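Review: Clisdale head camera kit for hand demonstrations, after 4 months of use

I bought the Clisdale kit in order to record small household tasks with my own hands, so that a robot can learn from them later. Before this I worked only with remote control. I had a Kalham leader arm on loan, the kind where you hold a small arm and the big arm copies you. I will compare the two, because most people who ask me about the kit want to know if it can replace the remote control. My answer is "partly", and I will try to explain which part.

In the box you get a headband, a small camera that sits above the forehead, a long cable, a belt clip for the battery, and a foot pedal. The pedal starts and stops each recording. I did not expect to like the pedal so much. When both hands are busy with a task, you can't press anything, and with voice commands my accent was a problem in other products. The pedal understands me every time.

The headband is fine for one hour. After this it begins to press on the temples. I put a piece of folded cotton under the front part and now I can work two hours, but for the price I think a softer band should be included. The battery gets warm on the belt. It is not painful, only unpleasant in summer.

Setting up took me one evening. The manual is translated badly in two chapters (and I say this as a person who also makes mistakes in English). The calibration chapter asks you to hold the printed card "in the natural distance." I held it at the distance where I normally read a book and it was accepted. Later I learned from the Clisdale help page that it should be at the distance where you work with your hands, so I had to do it again. Please read the help page first.

My project is called Markau and it is about opening and closing things: jars, bottles, boxes with a lid, zippers. Until now I have recorded 1,823 demonstrations, and 1,307 of them I have kept. The others I threw away, mostly because my hands went out of view. The camera looks a little higher than your eyes do, and in the first weeks I always worked too low, close to my stomach. Now I lift the object to the height of my chest. It feels strange on the first day and normal on the third.

Bottles are the task where I see the biggest difference from the remote control. With the leader arm, a screw cap was terrible. You turn a little, you let go, you turn your wrist back, you grip again, and each time the gripper came back to a slightly different place. With bare hands, I don't need to think about it. My fingers change their grip alone, and the other hand changes how hard it holds the bottle without asking me.

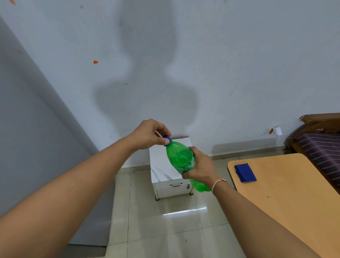 Opening a green soda bottle: left hand on the blue cap, right hand around the middle.

For this kind of task, both hands need to be seen for the whole recording, and the hand that turns can easily hide the cap from the camera. I tilt the bottle slightly. It is a small trick, and I would be glad if the manual mentioned it. Transparent plastic gives some trouble to the software too. The Clisdale program tries to draw an outline around the object in the hand, and with clear bottles the outline jumps. With jars that have a paper label all around it stays quiet. You can correct it manually, but for a long recording this is slow work.

The hand tracking itself is good. It gives the position of every finger joint, and it loses the hand less often than I was afraid of. It is weaker when the two hands touch each other. Strong light from the window also disturbs it, so I prefer to record before noon, when the sun is on the other side of my building. My shadow on the wall has never confused it.

Now the weak side of the whole idea. The kit sees, but it does not feel. When I hold a bottle, I know how much I am squeezing, and nothing of this goes into the recording. With the Kalham arm, the motor currents were saved, so I had at least some number for the force. Also my hand has five fingers and the robot I use has a gripper with 2. Somebody must translate between them. Clisdale has a converter for this, and for picking up and putting down it works well. For twisting I had to write my own, and I still record a small part of the data by remote control to correct it.

The export was another small fight. The program saves in its own format, and the Portela converter, which I use for everything else, did not read it until the February update. Since the update I have had no problem. Support answered my letters in two days and they were polite, although the first answer was copied from the manual.

Would I buy it again? Yes. In one Saturday I can record more bottle openings than I did in a whole week with the leader arm, and I am less tired after it. If your tasks need careful force, keep the remote control and borrow the kit before you pay for it. If you wear glasses, try the headband first, because the lower edge touched the frame of mine until I moved it up by one notch.

Good: pedal, finger tracking, speed of recording
Not good: hard headband, clear plastic, calibration chapter
Missing: any measurement of force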